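Setting up the Plirar hand-held gripper kit on an ordinary desk

By Efa Kneath

Plirar sells this kit as ready to record in 2 minutes. I needed 29, and I had read the manual. The steps I'd follow are below, with a few complaints.
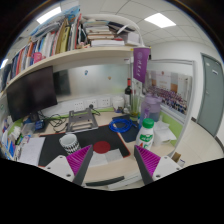 Step 1: Check the fingers

Squeeze and let go a few times before you mount anything else. Both ribbed pads should meet along their whole length. If one sits crooked, loosen the small screws in the white block, line it up and tighten again. The manual says the pads come pre-aligned. Mine didn't.

Step 2: Pick one easy job

The sales page promises "any task, any room." I'd start with moving a cup onto a marked target on a desk mat. A patterned cup is easy to find in the footage later. Leave the rest of your desk as it is – you want to know how the kit copes with cables, bottles and paper, and a bare table won't tell you.

Step 3: Look at the view

The lens is very wide, and straight desk edges come out curved. Make sure both fingertips and the target show up together. Don't judge distance from the preview.

Step 4: Record, then throw some away

Plirar suggests 80 takes per task. Do ten, watch them all, and delete any where you rushed the grip.

Should you buy it? The Kettani kit has a worse grip but a better manual. I'd rent from Bosley for a month first – Plirar's return policy is vague, and my email asking about it in August is still unanswered.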